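Arcombe ships new planner for kitchen arms

2018-12-05

I've been bugging the Arcombe folks about their motion planner for ages, so you can guess how happy I was when version 2 landed this morning! It's called Tomstead, and the big change is that it replans mid-reach when the wrist view and the room view disagree.
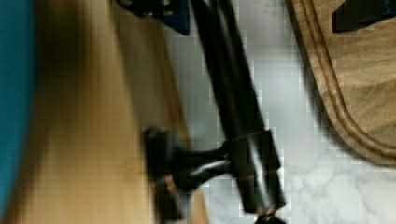
The old planner would just stop and sulk. Tomstead keeps a running guess of where everything is and nudges the path as new views come in (the release notes list 957 commits, and no, I didn't read them all).
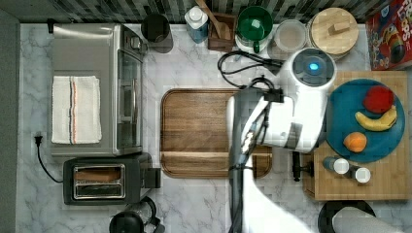 The arm over the cutting board on the marble counter.

Kitchens are a rough place to try this stuff. Shiny metal and clear glass mess with depth readings, and the team says those two were behind most of their bug reports.
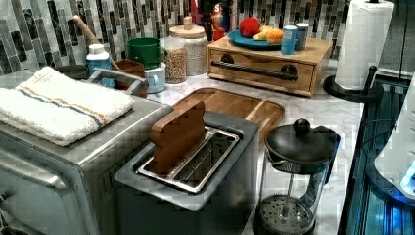 So there's a new filter, borrowed from the open-source Jitaru toolkit, that throws out bad depth points before the planner ever sees them. They ran 1,907 reaches in simulation before turning it loose on real counters. I'd love to see the failures too, and they tell me a log dump is coming later in December.
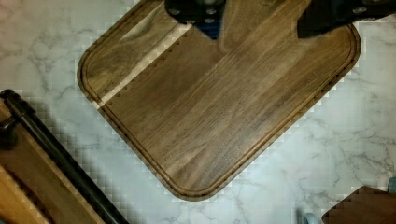
Gripper control gets its own loop now, so you can tune finger speed without touching the arm settings. Hooray! If you're still on Fomwood, the older release, your config files will load but the camera offsets have to be entered again by hand.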